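About Stererholm

Stererholm is a research office that reads defense budgets and writes about them in everyday words. We cover what governments plan to spend on their armed forces, what they end up spending, and where the two numbers drift apart. Most of our readers work in local newspapers, college classrooms and legislative offices with small staffs.

We started with a single newsletter on shipyard maintenance contracts. Readers wrote in asking for the same treatment of other parts of the budget, and the work grew from there. Today we publish on four subjects: ship and submarine repair, military housing, ammunition stocks, and pensions and health care for veterans.

How we work

Every report begins with public records. We use budget requests, appropriations bills, audit reports, contract notices and hearing transcripts. We do not use leaked or classified material, and we do not accept documents that the sender was not free to share. If a figure cannot be traced to a public page, it stays out of the report.

Our contract database is called Ornden. It holds 2,448 contract records, and 2,436 of them have been checked line by line against the original notice. The remaining 12 are marked "unchecked" and are left out of our totals until the work is done. Ornden is free to search, and the full table can be downloaded as a spreadsheet.

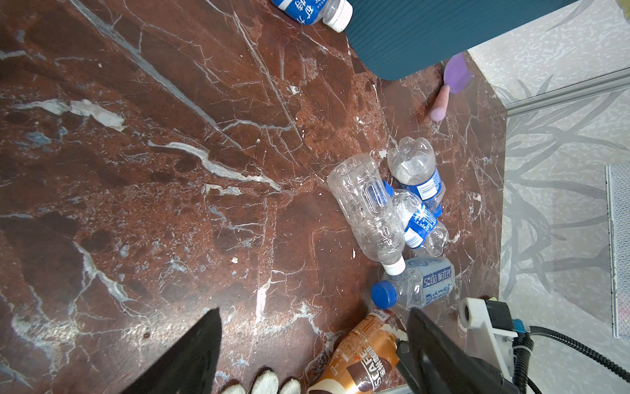
Who pays for Stererholm?

Our money comes from subscriptions to the weekly bulletin, fees for training courses, and a yearly grant from the Galindo Fund. We take no money from arms manufacturers, governments or political parties, and no single subscriber may buy more than 500 seats.

The Galindo Fund does not see our reports before they are published and has no say in what we cover. The grant agreement is posted in full on our funding page, along with our accounts for each year.

What we publish

The weekly bulletin goes out on Friday mornings. It lists new contract awards, changes to pending bills and upcoming hearings. Longer reports come out when they are ready, usually five or six a year. We have published 287 reports and short papers so far, and all of them are open to read without an account.

Each August we release the Skovanley Review, a side-by-side look at planned and actual military maintenance spending. It started as an appendix to another report and now runs to its own volume. Older editions are kept online with their original tables, including the ones we later corrected.

Corrections

When we get something wrong, we fix the text and add a dated note at the bottom of the page saying what changed. Changes to totals are also announced in the bulletin. Readers can report an error using the form linked from every report.

Training and talks

We run one-day courses on reading a defense budget. No background in accounting is needed. Courses are held online and in person, and schools and nonprofit newsrooms pay half the regular fee.

Page last updated February 26, 2025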